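Handout 4: Building and cabling a two-arm bench cell in a shared workshop

Last revised: Wednesday, July 29, 2026

Scope

These notes cover the mechanical build, the cable routing and the first joint moves of a two-arm cell on a single table. Kinematics were dealt with in Handout 3 and are not repeated. Bring Handout 2 (fixings and torque) to the session, as the screw sizes are listed there and only there.

4.1 Enclosure and table

The cell is closed on three sides and open at the front. Plain panels are used on the left, back and right. A patterned or glossy panel makes it harder to pick out the edge of a part in the wrist camera view, and the same applies to anything pinned up afterwards. Please do not tape drawings to the panels.

Corner posts go up first, then the back rail, then the panels. Check that the posts are square to the table before the panels go in. A post that is out by a small amount at the foot will be out by a good deal more at the top, and the panel will bow.

The table covering may be any sheet that lies flat and does not slide. The Skomport sheet used last year lifted at the corners and has been withdrawn.

4.2 Arm bases and front rail

Both arms mount along the front of the table. The base centres are 400 mm either side of the centre line in the Wedudik layout. Groups using the older Trurkosow layout should work from their own drawing and must not mix the two.

Order of work:
Fix the left base finger-tight.
Fix the right base finger-tight.
Measure between centres at front and back of each base.
Tighten in turn, a quarter turn at a time.
Measure again and write down both readings.

The second reading is the one that goes in the log. If it differs from the first, slacken both bases and start again. Shimming one side is not accepted.

4.3 Cable routing

Most faults in past sessions came from cables. The camera cable on each arm has to follow every joint through its full travel without going tight and without dropping into the work area.

Leave a free loop at the wrist. The wrist turns further than any other joint, so this loop is the largest on the moving part of the arm. Lay the cable along the forearm, take it over the elbow cover and leave a second loop near the base. Ties are put on only after the arm has been moved by hand, power off, through the whole range. A tie put on early tends to be in the wrong place.

A loop that hangs in front of the gripper will cross the camera view at certain wrist angles. Find those angles and record them. It may be possible to turn the loop outwards; if not, the angles are treated as out of bounds in the move file.

4.4 Wrist cameras

Each camera sits on a thin bracket above the gripper and looks down past the fingers. Set the angle so that the finger tips fall in the lower part of the view when closed. Exposure is fixed by hand. Do not leave it on automatic, as the setting drifts when the other arm comes into view.

The bracket screws work loose. Check them at the start of every session.

4.5 First joint move

The first exercise with both arms is a shared hold. Each gripper takes one end of a long, flat, light part and the pair keep it over the middle of the table. Speed is limited to 9 mm per second. Start the Rangel program with the stop button within reach, and keep hands outside the open front while power is on. 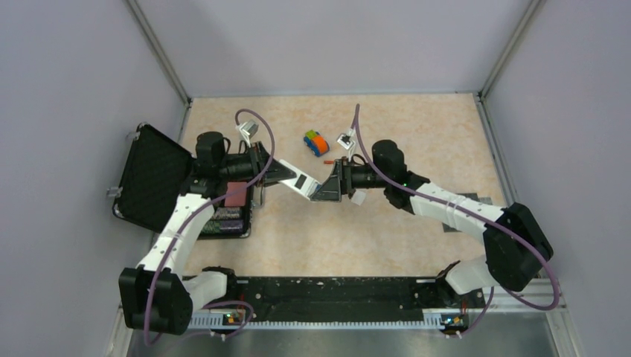 Shared Workshop Robotics Group, Bench Automation Short Course

At the hold position the two grippers face each other with the white part between them on a diagonal. Note the camera cable on the right arm, which rises to a peak above the wrist before it runs back along the forearm, and the one on the left, which passes in front of the gripper. Compare both with section 4.3.

Log the joint angles of both arms at the hold, then repeat at 305 mm above the table. Close force is set separately for each side. If the part bends, reduce the force on both arms by the same step.

4.6 To hand in

One page per group, by the first session in October: base readings, out-of-bounds wrist angles, joint angles for both heights, and the log file cut to the first 3000 lines. Files without a header row will be returned.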